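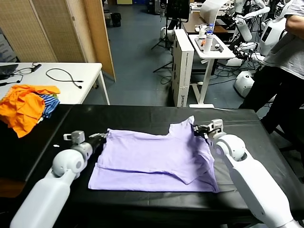

Clothes exchange moves to Ginddale and asks for folded donations

26 July 2021

The Celurard clothes exchange has a new sorting room in Ginddale and is taking donations again. Residents can bring clean, wearable clothes for adults and children, which are sorted, folded and put out for other households to take free of charge.

The exchange closed its old room in December, when the lease ran out. It had 800 garments in storage at the time, most of them T-shirts, tops and children's summer things. These are now being gone through before the first open session.

Amparo Ibarra, who runs the exchange, said T-shirts made up the largest share of what came in and were also the quickest to go.

"People pick up a shirt if they can see the colour and the size," she said. "If it's in a heap they walk past it. So everything gets folded the same way, collar at the top, sleeves tucked behind."

Folding is done at a long black-topped table. Plain shirts are dealt with first, and striped and printed items are kept for a second round so that they can be matched by size. Anything with a stain or a hole is set aside for cleaning cloths.

Donors are being asked to fold clothes at home if they can, and to bring them in open bags. Shoes, bedding, school blazers and coats cannot be accepted at present. Each household may bring up to 200 items in a season and may take what it needs.

Shelving for the room was paid for with a grant of £800 from Peñalver, the furniture shop on the same road. Aletti, the launderette next door, will wash anything that arrives in need of it, at no cost to the exchange.
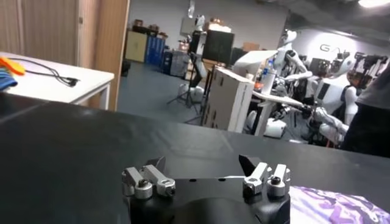 Ningsih Hidayat said she would rather see the clothes on hangers, as folded piles at the old room never stayed tidy past the first hour and the smaller sizes always ended up at the bottom. She would still be bringing two bags of her sons' outgrown tops, she added.

Ms Ibarra said rails had been considered but took up too much floor. One may be added later for dresses and shirts with collars.

Getachew Tefera is drawing up the list of opening times, which will be put on the door and sent to everyone who used the exchange before. Sessions will last 4 hours, with the last half hour kept for dropping off.

Anyone with baby clothes to give is asked to wait until the autumn, as the exchange already has more than it can store.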